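WORK AND AUTOMATION – Week 7 notes
Room work: robots in guest accommodation and what happens to the people already doing it
Tutor: Noreen Kiani
Put up 3rd April. Typed up fast from my own notes, so forgive the gaps. Reading at the end.

Before anything else – the reaction papers. Most of you wrote about warehouses. Fine, but I asked for a workplace you've stood in. Resubmit if yours came back with an R on it.

1. Where we'd got to

Last week: automation rarely takes a job whole. It takes tasks. A job is a bundle of tasks, some of them written down, plenty of them not. Take three out of the bundle and what's left is still called by the same name on the payslip, but it's a different job. Sometimes better. Often faster, lonelier, more supervised.

Keep that word bundle. Everything this week hangs off it.

2. The case

Stendeo runs staff and contractor lodgings. The Worndale site has 104 rooms, all let by the week or longer, so people really live in them. Their stuff is everywhere. Big difference from a hotel, where the guest has gone and the room gets put back to zero.

Housekeeping at Worndale is done by a small in-house team. Before the trial each room attendant did the lot: strip, make, bins, floor, bathroom, report faults. One room start to finish, then the next. They chose their own order. Several had kept the same corridor for years.

The trial brought in mobile arms from a supplier, Heltier. Three units. Aim on paper was to take over picking up from floors and beds and pulling back the covers, so the attendant comes into a room that's ready for the "real" cleaning. Note the inverted commas. We'll come back to who decided what counted as real.

Stubbs – the site's own operations office, named after the building it sits in, confusingly – ran the rota and kept the figures.

3. What the task looks like close up

When managers describe the job they say "clear the bed". Two seconds to say. Try to write it as steps and you get stuck almost at once. Clear it of what? To where? What belongs to the resident, what belongs to the site, what's rubbish? 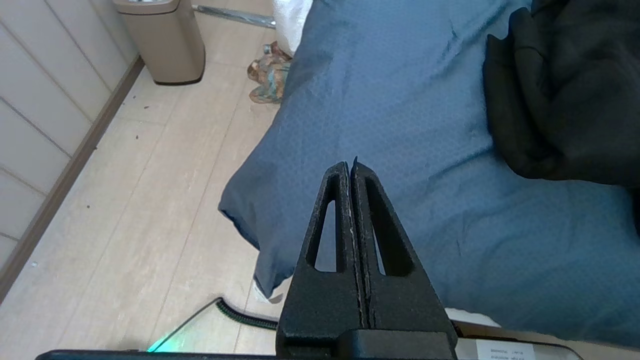 Fig. 1. Gripper closed at the bedside; blue bedding hanging over the mattress edge, dark garment on top.

Think about it as an attendant would. Something dark is heaped on the bed. If it's a jacket, it goes over a chair back or on a hook, never in the linen bag. There's a bit of white down by the overhang – paper? tissue? A tissue you bin. A piece of paper you don't touch until you've looked at it. Cable on the floor: leave it, or move it before somebody trips, but don't unplug anything. The patterned thing by the bed could be an ornament, could be slippers, and those two get handled very differently.

None of these is hard for a person with a month in the job. All of them are judgements though, and none was in the task list Stubbs drew up. The list had nine lines. One of them said "remove items from bed".

Term for the exam: TACIT KNOWLEDGE. What people know how to do but haven't put into words, partly as they've never been asked. Spell it right please, two people wrote "tacid".

4. What changed for the attendants

From the interviews and the shift sheets. My summary, their words where marked.

Pace. Before, the attendant set it. During the trial the arm went ahead and the attendant followed, so the order of rooms was fixed by the machine's route. If it stalled in a room you either waited or went in and finished, and finishing was logged as an "assist". 442 assists over the trial. Management read that as a fault count for the supplier. The attendants read it as 442 bits of work that didn't show up anywhere as theirs. Same number!! Good one for the seminar.

Bodies. Real gain here and I don't want it lost. Less bending to the floor, less leaning across mattresses. Two of the older attendants said their backs were better by the second week. One said she'd "fight to keep it for that alone". Anyone who writes an essay saying automation is simply bad for workers has to deal with her.

Skill. Mixed. New skill: restarting the unit, knowing when it's about to get something wrong, moving things out of its way. Old skill used less: reading a room. Attendants said they used to notice when a resident was poorly or had stopped looking after themselves. You notice from the bed and the floor, mostly. If the bed and the floor have been dealt with before you walk in, you've lost the signs.

Time with residents. Down. People kept out of the way while the arm was working, so the chat at the door went too. Not on any task list. Residents raised it before the staff did.

Pay. No change in the trial. Titles did change – "room attendant" to "room support operative". Ask yourselves who that was for.

5. Who watches whom

The arm works by camera. It has to. But a camera in somebody's bedroom is a different matter from a camera over a conveyor belt, and residents had signed consent forms, which most had not read closely. (Be honest, when did you last.)

The staff side got less attention. Attendants walked in and out of view all day. Stubbs said footage was used for improving the handling only and never for checking on staff. There's no evidence it was. But several attendants said they stopped sitting down between rooms. Point being, the effect of being watched doesn't wait for someone to actually watch.

Link back to week 4, the call centre material.

6. Three ways of telling it

Use these as headings if you're stuck on the essay.

a) Substitution. Machine does the task, fewer hours needed, hours get cut. Stendeo's first business case was this one. It assumed 100 rooms a day with the other four always empty for repairs. They weren't always empty.

b) Help. Machine takes the heavy bits, person does the rest better. This is Heltier's version and partly the attendants' too, see backs.

c) Shifting. The work doesn't go away, it moves – to assists, to tidying ahead, to the resident who now gets asked to clear the bed themselves before nine. Watch for this last one. A notice went round in week two asking residents to "keep surfaces free of personal items where possible". So part of the job had been handed to the people paying for the service, and part to nobody at all.

My own view is c) explains most of what went on at Worndale, with a good dose of b). You're welcome to disagree but use the evidence.

7. What the attendants asked for

They put in a one page list at the end. Shortened:

– assists to be counted as work done, by name
– a say in the route
– right to skip a room if they judge it should be left
– training in paid time, not over the lunch break
– old job title back

Four of the five were agreed. The route wasn't, on the grounds that the software didn't allow it. Worth asking whether "the software doesn't allow it" is a technical statement or a management one. Somebody chose the software.

The trial has been extended on one corridor only. The other two units have gone back.

8. For the seminar

Come with something written down for each, even one line.

Take a room you know well. Write the steps for clearing the floor of it so that a stranger could follow. Swap with the person next to you and find what's missing. Don't spend more than ten minutes.

Pick one of the five requests and argue against it as Stubbs would. Properly, no straw men.

Who should have written the task list? And would a better list have fixed it, or is there some part that never goes in a list?

Noticing that a resident is unwell. Is it part of the job? Should it be paid as part of the job? What happens once it's written down as a duty?

9. Reading

Course pack, section 7, both pieces. The second is long, read the first half and the bit on rotas. Also go back over your week 4 notes on monitoring.

The interview extracts are in the shared folder, names taken out. Do not pass them on outside the group.

Essay titles go up before the end of April. Office hour is moved to the afternoon for the next two weeks, same room, knock loudly as the door sticks.

N.K.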